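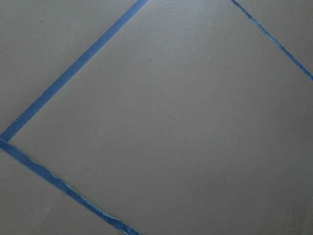
The work area at Odum's open day, marked out in blue tape, from the wrist camera.

The most popular thing at the Odum open day was the coffee. The second most popular was a rectangle of painter's tape.

I arrived at the workshop in Drarkero expecting noise. I had pictured sparks, possibly a siren. What I got was a robot arm called Clukeo, a gray-beige work surface and a dozen adults leaning in to watch a wooden block travel about the length of a loaf of bread.

"The tape is where it's allowed to put things," said Colette Fleury, who runs the demonstrations and has plainly said this before. "Inside is good. Outside, we start again."

One side of the tape is beautifully straight. Another has a ragged, torn edge, like the last inch of a gift wrapped on the way to the party. I asked who had laid it. Fleury looked at her colleague Stavros Spanos. Spanos looked at the coffee.

The job sounds simple until you watch a machine do it. Clukeo picks up a block from a tray, swings over, looks down through the camera on its wrist and sets the block inside the lines. Then it takes the block away and does it over. By the morning of our visit the team had logged 2,191 attempts since September. Of those, 138 were failures, and Spanos remembers a surprising number of them personally.

"There was one where it put the block down perfectly and then knocked it off on the way out," he said. "It looked proud."

A man next to me asked whether it could fold laundry. It could not. A girl of perhaps seven asked whether it got bored, and Fleury told her no, but that Stavros did.

We each got three turns at steering the arm by hand, using a controller that seemed to have been borrowed from somebody's living room. My first block landed outside the tape. My second landed on it, which led to a longer discussion than you might think. (It counts as out. There is a rule, and it is on the wall.) My third went in, and a woman I had never met patted me on the shoulder.

Delaunay, the packaging firm paying for the project, hopes to have an arm like this filling boxes some day. Spanos wouldn't give a date. He did say the boxes would have sides, and that he was looking forward to it.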